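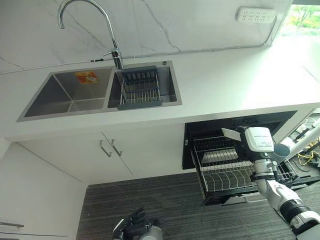 Why does the arm stop dead with a grip fault every time it goes back to the dish rack for a second plate?

The grip force limit is still set to 200 from the mug trials, and the controller reads a thin plate as a closed, empty gripper. Raise the limit to 600, turn off "abort on empty," and restart the task from home.

Ticket: Utwood kitchen cell, plate unloading
Opened by: Declan McAlister
Priority: was Low, then a plate landed on somebody's shoe

Log

Tried the restart first, as is traditional. Same fault.

Swapped the finger pads. Same fault, nicer pads.

Rolled Nepia back to build 9. It now faults 2 seconds sooner, so I rolled it forward again.

Called Hukia support. They asked if the arm was plugged in. It was.

Found the mug profile loaded under the name "plates_final." I have a fair idea who saved it, and I'm typing this ticket.

Changed both settings as above. Full rack unloaded, no faults, September's dish budget still in one piece.

Still open: Brosus drops the new limit after a power cycle. Check it by hand before each run, and keep your feet back from the rack until that's patched.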